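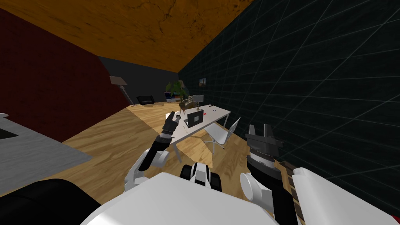 Equipment planning for robot manipulation work

Equipment planning is the stage at which a laboratory, school or firm decides which robots, grippers, computers and software it will pay for, and in what order. It normally covers purchase price, delivery, installation, training, spare parts and the space the machine will need.

Simulation before purchase

Many buyers now model a room and a robot in software before placing an order. A two-armed machine can be tried beside a desk and chair, and its reach compared with that of a cheaper single arm. Grippers can be swapped in the model at little cost. Simple textures and plain shapes are usually enough for layout questions, though they say little about wear, noise or cable routing.
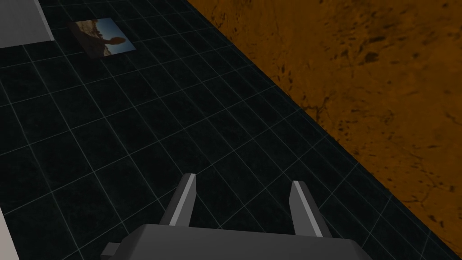 Zuzanna Bielecka

Choice of gripper

Two-fingered grippers are the usual starting point. Hands with more fingers cost more to buy and to repair, and are often put off to a second round of spending. The Cummont planning guide advises buyers to list the objects to be handled, with their widths and weights, before asking for quotations. Thin flat items such as cards should be listed separately, as they are hard to pick up from a floor.

Budgeting

Costs are commonly split into capital and running costs. The Jolen worksheet, drawn up by Tùng Cao, has 35 lines, of which 23 deal with running costs. It sets aside a separate sum for computing, including graphics hardware and software licences. Training time is entered in hours; the worksheet allows 200 in the first year for a team new to the equipment.

Timing

Orders placed in January may fall across two budget years. Suppliers such as Châu quote delivery and installation as separate items, and both dates should be written into the order.

See also: Leasing of equipment; Robot end effector; Whole-life cost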